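Chapter 7
What the Packaging Figures Leave Out

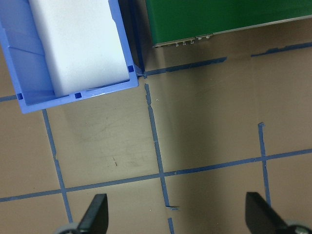 Most books on packaging begin with a claim about how much damage good packing prevents. The claim usually comes with a percentage, and the percentage usually comes from a firm that sells packing. Students should get used to asking who did the counting before they ask what was counted.

Take the case that runs through this chapter. Walero, a maker of table lamps, changed its inner packing from shredded paper to shaped foam supplied by Ikonen. In the year before the change it sent out 2690 lamps and had 145 reported broken. In the first months after it, the firm sent out 1550 and had 2 reported broken. The sales leaflet printed those two results side by side and left the reader to be impressed.

Perhaps the foam was very good. But look at what else had altered. Walero had moved its parcels to a new carrier, Zustgate, in the same November. It had dropped its tallest glass lamp, the one with the worst record. And it had begun asking customers to send a photograph with every complaint, a step that is known to put people off complaining at all - including people whose lamps really are in pieces.

Veronica Sima, who ran the warehouse at Milevlow through both periods, kept a notebook of returns that never reached the leaflet. Her entries show lamps that came back marked "unwanted" with cracked bases. Were they broken on the way out or on the way home? The notebook can't say, and neither can the firm, though only one of them admitted it.

None of this means that foam is useless. A block that fits its box snugly will stop a load from sliding, and you can test that on a bench in an afternoon. The trouble starts when a modest finding about sliding is turned into a large promise about money saved. Drops, damp, crushing and careless unpacking are separate problems, and a material that deals well with one may do nothing for the rest.

Section 7.1 sets out the common ways of measuring damage in transit and the weak points in each. Section 7.2 returns to Walero and works through the returns by type of lamp, which spoils the headline result a good deal. Section 7.3 deals with cost, including the cost of getting rid of the packing, a figure suppliers are oddly slow to provide.

Before reading on, write down how you would have run the Walero trial. Keep the page. You will need it for the exercises at the end of 7.2.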